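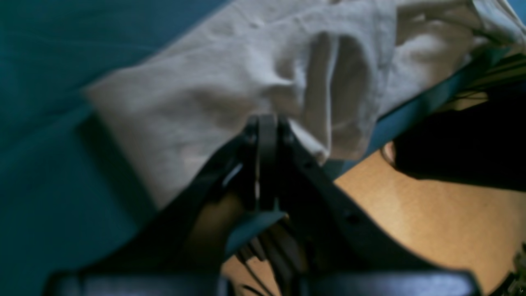

Talk notes, Cirimcombe operations day, 2/12/25
Speaker: Nest Parri
Slot is 36 minutes including questions. Skip slide 7 if the previous speaker runs over.

## Slide 1 - Title

Introduce the site. Imunville is a linen service: sheets, table linen, covers. Clean cloth arrives at the preparation tables in a heap. A person finds a corner, finds the next corner, shakes the piece out and hands it to the feeder. The feeder, the ironer and the folder have been automatic for a long time. The step in front of them has stayed manual.

The talk covers one cell at one station. I will describe the job as it was, the job as it is now, and what we would set up differently. Costs are in the handout and I won't go through them.

## Slide 2 - Why cloth is late

Most people in the room work with rigid goods. Spend a minute on the difference.

- A carton has one shape. A sheet in a heap has a different shape every time it is dropped.
- The part you want to grip is often under another part of the same piece.
- A fold and a hem look much alike from above. So do a real corner and a point made by two folds crossing.
- Moving the cloth changes the problem. A bad grip leaves a new heap, and planning starts over.

An experienced operator handles this mostly by touch. She slides a hand along the hem until it runs out. When we asked the station team to write down how they find a corner, the first draft was two lines long and both lines were wrong. They do it well and had never needed to put it in words.

(Pause for the hem demonstration if the napkin is on the lectern.)

## Slide 3 - The cell

The project name is Flostitness. It appears on the floor signs and in the shift log, so I will use it.

One arm, one two-finger gripper, a camera close to the fingers and a covered table. The integrator is Jafarzadeh. The cell's task is narrow: approach the heap, pinch a raised fold, lift, check whether an edge is hanging free, and present that edge. If no edge hangs free, it lowers the cloth and tries again. After three failed tries it stops and calls a person.

The limit of three was argued over. The integrator wanted more tries because the success rate per piece goes up. The station team wanted fewer because the waiting time goes up as well, and the feeder downstream sits idle. Three was the team's number. It has stayed.

Point out that the limit is a staffing decision. It sets how often somebody has to walk over. It was first written into the software as a technical default, and we only found it by reading the settings list line by line.

## Slide 4 - What a pinch involves

Go slowly here. Questions tend to come from this slide.

The fingers close on a standing fold. The fold has to be high enough to enter the gap and narrow enough that both sides touch. Too low, and the fingertips slide over the top. Too wide, and they take several layers together, and the piece comes up as a bundle.
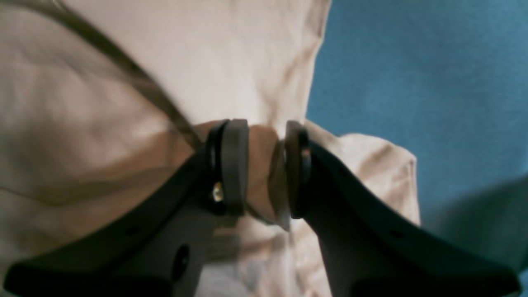

Layer count is the main quality question at this step. A single fold between the fingers is two thicknesses of cloth. That is acceptable for lifting. Anything thicker usually means the edge we want is trapped inside the grip, and no amount of shaking will release it.

Three things the operators changed in the first weeks:

1. Heap height. They spread the load lower on the table before releasing it to the cell. It takes a few seconds and standing folds are easier to reach.
2. Table cover. They asked for a darker cover for the pale goods so that the outline of the piece was easier to find. The cover also had to be pulled tight at the sides, because the cloth dragged it.
3. Sorting. Pieces with ties or cords go to the manual table. A cord lying across the cloth can end up in the grip.

None of these was in the commissioning plan. All are in the work instruction now, with the shift team listed as the authors.

## Slide 5 - The test count

We logged one run in September with an observer at the table. 436 pieces went through the cell. 400 were presented without a person touching them. The remaining 36 needed a call.

Read the 36 carefully, as the group is mixed:

- pieces where the cell reached its limit and stopped as designed
- pieces where the cell presented a fold as if it were an edge and the operator caught it
- stops unrelated to the cloth, mostly the guard door

The second group matters most for the people at the station. A stop is visible. A false edge goes forward unless somebody is looking, and it reaches the feeder as a skewed piece. Before the cell, the same person found the corner and fed the piece, so she knew what she had in her hand. Now the check is a separate act, done by eye, on work she did not do.

Expected question: is this better or worse than manual? We don't have a matched manual count. Say so. Manual errors at this station were corrected in the hand and never logged, so there is no old figure to compare with.

## Slide 6 - What the job is now

Left column old, right column new. Read across.

| Before | Now |
|---|---|
| Lift and shake every piece | Spread the heap, lift only on a call |
| Find corners by touch | Check presented edge by eye |
| Own pace, within the feeder's limit | Pace set by the cell |
| One person, one table | One person, cell plus manual table |
| Talk across the table | Attention split, less talk |

The lifting is down and the team lists this as the main gain. Shoulder strain was the most common complaint at the old tables. I have no medical data and will not claim an effect on injuries.

The pace row is the main complaint. At the manual table an operator could work fast for a while and then slow down. The cell does neither. Calls arrive unevenly, so the work is a stretch of watching followed by two calls close together, usually while the manual table is also waiting. We moved the call light to where it can be seen from both tables. The interruption is the same as before, but the walk is shorter.

Pay grade: the role was reclassified after the station lead raised it. Checking, minor resets and log entries are now in the job description. In the first months people did these tasks under the old one. That should have been settled before start-up.

## Slide 7 - Skill (optional)

New starters now learn at the cell first. They can run a shift there without ever learning to find a corner by hand. Then a difficult load comes, or the cell is down for service, and the manual skill is needed at full speed.

Current rule: every operator works a block at the manual table on each shift. The rule costs output on paper. It is also the first thing dropped when somebody is absent - check the rota, not the procedure, to see whether it is being followed.

A related point on training. The person who best understands why the cell fails is the person who used to do the work. Two of the most experienced operators can look at a heap and say the cell will not manage it. They redistribute it before release. The log records this as a normal cycle, so their contribution does not show in any report we have.

## Slide 8 - What we would change

- Write down the manual method before the cell arrives, with the people who use it, and allow more than one session.
- Put retry limits and call rules on the list of decisions that need the station's agreement.
- Record manual errors for a period first. We missed this and cannot recover it.
- Add a button for "I rearranged this one." Requested from Jafarzadeh, no delivery date yet.
- Settle the job description before the first production shift.
- Plan the call light and the walking route together with the guard layout.

## Slide 9 - Open items

Knitted goods are outside scope. They stretch in the grip and the edge check does not hold up. Fitted sheets are also out.

A second cell has been discussed. The station team's condition is that one operator is not assigned to two cells plus a manual table. Cirimcombe has not replied in writing. If asked, say it is open and move on.

## Questions

Repeat each question into the microphone, the recording does not pick up the room. Anything on contract terms goes to the Imunville site office. The work instruction can be shared on request; the shift log cannot, as it has names in it.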